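Gripper slipping on thin round stuff – pads or grip force?

Forum: Workshop and Bench Arms

tinshedTom
Joined November
Posts: 54

Right, I've been fighting this for a fortnight and my wife is sick of hearing about it, so it's your turn. Small bench arm, two-finger gripper, camera on the wrist. It's fine on boxes and blocks and anything with a flat side. Give it something thin and round and the thing slowly twists in the fingers, and by the time the arm gets where it's going the stick is pointing at the wrong wall.

I've got the grip force at 30 per cent. I put it up to see if that helped and it was a bit better for a morning, then went back to how it was. I've also wiped the pads with a damp cloth (twice!) and checked the finger screws, which were all snug. 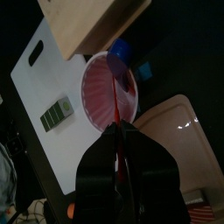

The fingers do close square as far as I can tell, and the homing routine finishes without complaining. The pads are the ones it came with and they've had a lot of use over the winter. I can't feel any play if I wiggle the fingers with the power off, but then I don't know how much play I ought to be able to feel. Anyone been through this with a similar setup?

mags_in_leith
Moderator
Posts: 411

Pads. It's nearly always pads. They go shiny long before they look worn and then they're useless on anything round. Run your thumbnail across one – if it skates, it's had it.

Also please don't just keep cranking the force up. I did that on my first one and cooked the little motor in the gripper, and that was an expensive lesson.

Koutsoukos

I'd go the other way from Mags, sorry. If it got better when you put the force up and then drifted back, that sounds to me like the finger zero is moving. The controller thinks it's squeezing and it's really just arrived at where it believes the stick is. Thin things show it up first as there's so little to close on. Re-home it with the fingers empty, write the number down, run it for an hour, home it again and compare.

Looking at the picture, you're holding a thin stick between two big blocky fingers, and it's leaning over in that pink bowl. Is it being picked up from the bowl or put into it? If it's being picked, any lean it has when you grab it is the lean you'll carry away.

tinshedTom

Picked from it. And yes, good point, I've been blaming the fingers for all of it and never checked what angle it was sitting at to start with. Feeling a bit daft.

Thumbnail skates like an ice rink on both pads, Mags.

mags_in_leith
Moderator

Told you :)

Brivent
Posts: 2

New here but I look after three of these at work. You could both be right. What we do is change the pads first as it's cheap, then home it, then set the force again from scratch, low to high, with the thinnest thing you've got. Don't keep your old 30, it was set for the old rubber. If you do the force first and then change the pads you'll only be doing it all again.

Clean the finger faces with alcohol before the new pads go on and leave them overnight. The glue says ten minutes and the glue is lying.

Erkinwood

Overnight is overkill. I've always given them an hour with a bulldog clip on and never had one lift.

Brivent

Ours lifted after an hour. Might be the cold workshop, I'll give you that.

Velimir Lazarević

Something nobody's mentioned: cut a shallow V down the middle of one pad, top to bottom, and leave the other flat. A round stick sits in the groove and can't roll. I did mine with a sharp craft knife and a steel rule. It still holds flat boxes perfectly well so you don't lose anything.

Koutsoukos

You do lose a bit. With a groove in it there's less rubber touching a flat face, and on heavier boxes mine used to slide. I went back to plain.

Velimir Lazarević

How deep did you go? Mine is barely a scratch, less than a millimetre.

Koutsoukos

Deeper than that. Fair enough.

tinshedTom

OK, update. It's Tuesday, June 23, 2026 and I've finally had an evening to myself. New pads on, left overnight (sorry Erkinwood, I'm a coward). Did the homing test like Koutsoukos said and there was a tiny shift after an hour, but it was there again the next time and no bigger, so I've put a re-home at the start of each session and I'll keep an eye on it. Force is now lower than where I started, which I did not expect at all.

Sticks are staying put on most picks. The odd one still comes up crooked and I'm fairly sure that's the lean and not the fingers. Haven't tried the groove yet but I've got a spare pair of pads so I might have a go at the weekend.

Hovance

Which pads did you order in the end? Mine are going the same way and the ones I found were a slightly different width.

tinshedTom

Just plain rubber sheet, cut to size with the old ones as a template. I'll measure the thickness tonight and post it.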